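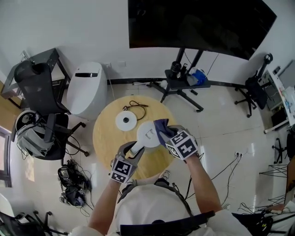 Yvonne Holroyd has wiped the same things 748 times, and she would like it known that her own kitchen has not benefited.

She works at Darow, a small outfit in Clirkstead that teaches robots to do housework by having people do it first. The people in question hold a gripper in each hand and go about their chores as though they had lost the use of their fingers. "You pick up the cloth with one, you hold the thing with the other, and you wipe," Holroyd says. "My mother asked what I went to college for. I said, well, this."

The markers on the grippers, black-and-white cubes with a checkered pattern, let the software work out where each hand was at any moment. Holroyd's job is to keep them in sight, which means no leaning in and no turning the wrists over. She got this wrong for most of March. "I'd do a beautiful wipe, really lovely, and Halima would come over and say the left cube was gone for half of it."

Halima Kaijage decides which recordings are kept. She came to Darow from Birkett, where robots were taught by remote control, with an operator at a desk pushing the arms around. She doesn't miss it. "You'd spend 90 minutes getting one good take, and the arm moved like it was under water. With these you move like a person. A stiff person, but a person."

The stiffness comes up a lot. New demonstrators hurry, and the robot learns to hurry, badly. Kaijage asks for a steady pace and a firm grip on the handle before the cloth goes anywhere near the rim. She also asks for mistakes, within reason. If the cloth slips, the demonstrator should pick it up again and carry on.

"I'm very good at that part," says Holroyd.

A session lasts 2 hours, and her forearms know it. The model trained on all this is called Bulura, and it can now get through a wipe on 12 different objects, given time. I asked Holroyd whether she saw anything of herself in it.

"It stops before it starts, every time — this little pause," she says. "I do that. I'm checking where Halima is."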